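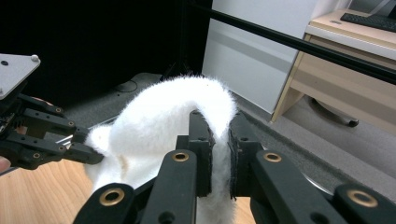
Hultdale Data Collection Program
Station Inspection Checklist: Two-Handed Fabric Handling
Inspector: Thitima Kamolrat
Operator: Ilango Hegde
Station 13

1. Finger pads free of lint and seated flat. PASS
Comment: Long-pile fabric sheds. Pads are to be wiped after every set of demonstrations.

2. Linkage screws tight on both grippers. PASS

3. Fingers close fully and reopen without sticking. PASS WITH COMMENT
Comment: Left gripper was slow to reopen on the first check. Cleaned and retested. Refer to H. Bhat if it recurs.

4. Operator's fingers clear of all pinch points. PASS
Comment: Hands remain behind the joints while fabric is under tension.

5. Floor clear of loose cables. FAIL
Comment: A thin dark cable was lying in a loose curve on the carpet. It must be secured before the next session.

6. Fabric held by both grippers before an example is recorded as valid. PASS
Comment: Examples 261 through 523 reviewed. Dropped strips are to be kept and labeled as failed attempts; they may not be deleted.

7. Rest breaks entered in the station log. NOT CHECKED
Comment: Log was with Padmavathi Menon at the time of inspection.

Result: Conditional approval. Item 5 to be reinspected.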